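Botari Evidence Log – Set-up Guide
Section 3: Registering an item
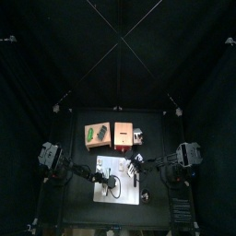 3.1 Before you start
Log in with your officer number. The case must already be open in the system.

3.2 Steps
1. Select New Item and enter the case number.
2. Type the name of the officer who collected the item.
3. Print the label and put it on the sealed bag.
4. Press Confirm.

Note: The description field accepts 300 characters – longer text is not saved.

Caution: After Confirm, only a supervisor can change the record.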